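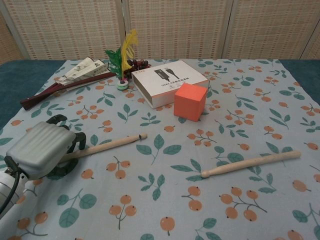

Fig. 1. Zelenák lot on the berry cloth, before testing. Both sticks out, fan open.

Sunday, November 11, 2018

Small props, Zelenák lot. Invoice says 3250 for the whole thing, cloth included, and we have 14 days to send back whatever we don't want. Marek thinks we should keep all of it. I think we should look at it first, so I came in and looked at it.

Drumsticks. These are the reason we ordered. The seller's sheet calls them a "matched pair, hand selected." Everything sold in twos is a matched pair. Length first: stick A comes out at around 400 mm and I could not get B to differ by anything the steel rule would show, so fine on length. Weight is another matter. On the kitchen scale B is heavier by 14 grams, and I put each one on three times to be sure it wasn't the scale drifting. The scale does drift, but it drifts the same way for both. For a drummer that would be a lot. For an actor who has to look like a drummer and then hit a pad under a sound cue, maybe it doesn't matter. Marek's view is that nobody past the first row can feel the weight of a stick, and I have no answer to that.

Roll test: flat on the steel plate, pushed with one finger, watching the tip. A runs straight enough. B has a wobble near the tip. I turned the plate end for end in case the bench was out (it usually is) and the wobble stayed with the stick. Then I rolled them on the cloth for comparison, and the cloth hides all of it. Note for the next person: do not check anything for straightness on cloth.

Tap test, 100 taps each on the rubber block, same hand, trying to keep the same height. No dents that I can find with a fingernail. The tips are bare wood, same as the rest, and I would expect them to start fraying long before the shafts do. The sheet says "suitable for stage use," a phrase I have seen on things that lasted one evening. One session on a rubber block doesn't show otherwise. Somebody should use them in a real rehearsal for a week and write down here what happens.

Color under warm light: pale. Nipon wants them darker so they read from the back. I'd rather not stain the tips, it comes off on the pads and then on everything else. Shafts only, if at all.

Cloth. Pale blue-gray with green leaves and orange berries. Sold by Birnix as "wipe clean." I tried it on a corner with cold tea and a drop of Nipon's thinned brown. Tea wiped off. The brown left a ring. I went back with warm water and soap and the ring got bigger and lighter, so I stopped there. In my book that makes it wipe clean for tea. It doesn't reach over the ends of the teal table, so if a director wants a fully dressed table we need a wider one or a second underneath. The pattern is busy. With light-colored things on it you lose the edges, with dark ones you don't. I set out the sticks, walked to the door and turned around, and from there I could pick out the orange cube at once and had to hunt for the sticks. Plain cloth for the drum scene, please, whatever gets decided about the rest.

Fan. The best thing in the lot and I went in expecting to dislike it. Cream paper leaf, faint gray drawings, dark reddish-brown ribs. Opened and closed it 100 times, counting out loud, and the pivot has a little more play now than when I started. How much more I can't say, I didn't measure before. My mistake, and the same mistake as in June with the other fan. The paper folds are holding. The sheet says the leaf is "aged by hand." Could be. The tone is very even for something aged by hand and I suspect it came off the roll that color. It makes no difference on stage, only I don't like paying for the word.

Humidity: left it open over the damp sponge tray for an hour. Leaf went a bit soft at the outer edge, came back after drying. I would not store it in the cellar with the hats.

Grapes. Dark red. Squeezed them, rubbed them on white cotton, no color came off dry. With a wet cotton I got a faint pink. That could be dust from the packing or it could be dye, I did it twice and the second rub was paler than the first, which doesn't settle it either way. Keep them off light costumes until somebody does it properly with a fresh cotton each time. They look like artificial grapes from every distance I tried. Nipon says put them in a bowl with real leaves. That is a fix for almost any fruit and not much of a recommendation for this one.

Feather piece, the shuttlecock sort of thing with the yellow and the green feather. Neither of us could say what play it belongs in. It stands up by itself on its round base, and it stayed standing when I knocked the table leg with my knee, fairly hard. The feathers bend and recover. I pulled gently on the yellow one and it didn't shift. I'm not going to pull harder on something we might be returning.

Cube. Bright orange-red, matte. Good color, really good, and it took a fingerprint the moment I held it. The print came off with a dry cloth. Matte finishes go shiny where they are handled and I expect this to do the same, but I've got no proof from one day. Rub test with a piece of denim, 100 strokes on one face only: I think I see a slight shine. Marek doesn't. He looked at it after I told him which face, so his opinion counts for more than mine, if anything. I'll ask Nipon without telling him.

White cable box. Wanted for the office scene. It's a product box with a black USB cable printed on it, and the print is small enough that it reads as "a white box" from two meters. The sleeve doesn't stay shut. It creeps open when you put the box down. Two dots of low-tack tape would hold it, except the actor has to open it one-handed. Try wax first.

What I'd do, not agreed with anybody yet:

Keep the fan. Keep the sticks but ask Zelenák whether B can be swapped, and quote the weights. Keep the box, it costs next to nothing. Grapes back unless a clean rub says otherwise. Cube depends on Nipon. Cloth I'd send back on the brown ring alone, though Marek points out that we are the ones who put the ring there. True. We may own a cloth.

Added later: Nipon picked the rubbed face of the cube on his first try. One in six he'd get that by luck. I've asked him to do it again tomorrow with the lamp moved.

Marek Gajdoš to write to Zelenák. Grekitz have a plain gray cloth at 400, I've asked for a swatch and will take the thinned brown to it before we order anything.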